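Subject: Re: Right gripper not letting go after a timeout
From: Usman Rajput
To: hurero-users list

Gert Hendricks wrote:

> Has anyone else had the right gripper stay shut after the arm times out?
> Ours did it twice in July on the Skuvberg arms. The log says "released",
> the fingers say otherwise. I pulled the plug the second time because I
> didn't fancy waiting to see what the arm would do next. Firmware is 334
> on both sides. The left one has never done it.

Gert, yes! Same fault, same firmware, and I think I've finally got hold of the tail of it, so I'm very glad you wrote.

We run a pair of arms on pouring and handing-over jobs with ordinary kitchen things. After a timeout the Hurero controller is meant to open the fingers, wait, and only then let the arm go home. Ours skipped the opening, logged it as done and went home with a full bottle still in its grip. It swung across the table at a fair speed and I had water down both sleeves. Funny afterwards, but with a glass bottle or somebody's hand in there it would have been a different message, so please treat this one as a safety matter and keep clear of the arms after any timeout until you've seen the fingers open with your own eyes.

I went back to the plainest set-up I could think of, one plastic cup and one metal-necked bottle with the cap off, and ran the same reach over and over with the timeout cut down to 30 seconds.
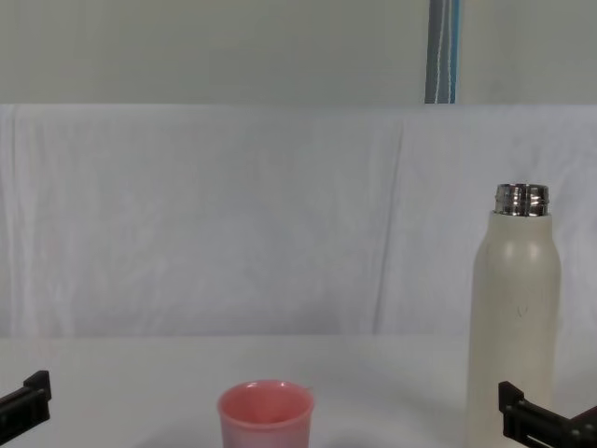
In 608 runs I got the fault 71 times, every one of them on the right. Swapping the two grippers over made no difference, it stayed with the right-hand side, so I stopped blaming the fingers and started on the settings (should have done that first, I know).

What I found is that the release message goes out before the controller has finished clearing the timeout. The left side is handled first and gets a tiny bit longer, the right side gets its message too early and drops it. Nothing checks the finger position afterwards – the log line is written when the message is sent. That fits your "released" exactly, doesn't it?

Two things to do for now. Turn off the automatic return home, it's under Recovery in the Plerkar panel. Then clear the timeout by hand and send the release again before you move anything. I've had no stuck fingers since, though I've only been at it for two days and wouldn't call it cured.

And do use the stop button before the plug, Gert! On ours, cutting the power lets the shoulder sag, and it comes down faster than you'd think.

I've written a small patch that reads the finger position and refuses to go home if they're still shut. It's rough but it works on my bench, and I'd love somebody with the older Radebe controller to try it, as I can't tell whether that one sends things in the same order. Shout and I'll post it to the list tonight. Gert, could you send me your log from the second time, from the timeout onwards?

Usman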